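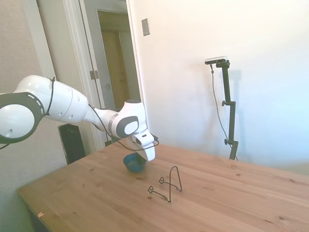
Sing with us in May: altos, tenors and basses wanted

The Nadetti Singers are looking for new voices for our spring concert, and we would love to hear from you! We're a mixed choir of 2 generations and then some (our youngest member is still in high school, and Kjell in the basses has been singing since before most of us were born). We sing folk songs, a bit of gospel, old hymns in new arrangements, and once a year something big and scary.

This year the big and scary thing is a new piece by Leonie Rüegg, written for choir, cello and hand drum. It runs for over 200 pages in full score and we are already in love with the second movement. There is a wonderful low alto line in it that really needs more people.

Who we're looking for

Altos, tenors and basses most of all. Sopranos, we have a short waiting list, but please write anyway – people move away, and the list goes faster than you'd think.

You don't have to read music well. Ulla Lundgren records practice tracks for every part, and plenty of our members learn entirely by ear. What we do ask is that you can come to most rehearsals and spend a little time with the tracks at home.

Rehearsals

Evenings at 7:00, once a week, in the upstairs hall at Trimen. We finish by 9:15 with a coffee break in the middle. There are two longer weekend rehearsals before the concert, lunch included. The hall has an elevator, and the side door on the parking lot is the easiest way in.

Trying out

It's short and friendly. You'll sing some scales with our director, Lovisa Eklund, then a verse of any song you like, and then you'll join your section for a rehearsal to see how it feels. Come to three rehearsals before you decide anything.

Cost

Membership is $60 for the season, sheet music included. Students sing free. If the fee is a problem, tell Lovisa and we'll work it out.

To sign up, leave your name, your voice part (a guess is fine) and a phone number at the Trimen front desk, or just come up the stairs a little before seven and ask for Britt-Marie Lunde. She'll find you a folder and a chair.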